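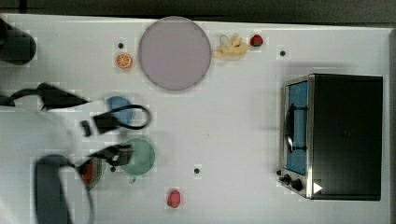

How much toy food does a play kitchen need? One small bin's worth, plus a couple of plates and something to cook in, keeps most kids busy for a whole afternoon.

I get asked that all the time now, which cracks me up, because a year ago I owned zero toy food and had no opinions on the stuff. Then my niece turned three and I fell headfirst down the play kitchen hole. I have so many opinions now! My sister has asked me to stop texting them to her, so you get them.

First off, the fruit. I love the fruit. The peeled banana is my favorite piece of toy food ever made, with the peel all flopped open like petals, and I will hear no argument. Every kid goes for it. Strawberries are a close second (so cheerful, red with the little green cap), and an orange slice is great because it's already cut and ready to serve. You can put it on a plate and you've made lunch.

Plates matter more than I expected. I used to think any old saucer would do, but a big round one in a soft color makes everything on it look like a real meal. Lavender is wonderful for this. Orange on lavender, red on lavender, yellow on lavender, all gorgeous. Mwangi Kariuki, who ran the toy table at the Celtcombe swap last October, let me dig through his whole crate of dishes for the right one and only sighed at me a little.

Then there's the oven. If you have room for one appliance, get the oven! Forget the blender, forget the toaster. An oven has a door with a window and knobs to fuss with, and it gives the game a shape: something goes in, everybody waits, something comes out. My niece bakes bananas. She bakes strawberries. Last month she baked my car keys, and we were late for the dentist.

I've tried a few ways of storing it all. The drawstring bag was a disaster (everything at the bottom, always). The Skastden cube with the lid was fine until the lid went missing. What I do now is use kitchen things as the storage, and I'm so happy with it. A long strainer holds the pantry items, a plate holds the fruit, and the whole setup goes from shelf to table in two trips.
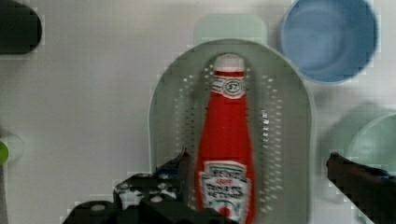 The strainer trick came from Nisreen Fakhoury, who has twins and therefore knows everything. Hers is the tall round kind, and I like the long shallow sort better, where you can lay a bottle down and still see what you've got. Crumbs fall through the holes, too, and believe me, there are crumbs. You can carry it to the sink and rinse the lot right in it.

Ketchup, by the way! Put ketchup in the pantry. I was all about the fruits and vegetables at first, very wholesome, and then I noticed that what small children want to do at a pretend restaurant is put ketchup on things. Heinz on a banana? Coming right up. A strawberry with ketchup was served to me on Sunday and I said it was delicious.

If you're starting from scratch, my order would be oven, plate, fruit, ketchup, strainer. I spent $24 on my first batch of food and half of it was a set of tiny cookies that nobody has touched since. Go for bigger pieces in bright colors that a kid can name.

Next up I want to sew a couple of dish towels, if I can find that checked cotton again. Rochelle, if you're reading, was it the Trirneo one?

Search this blog
Search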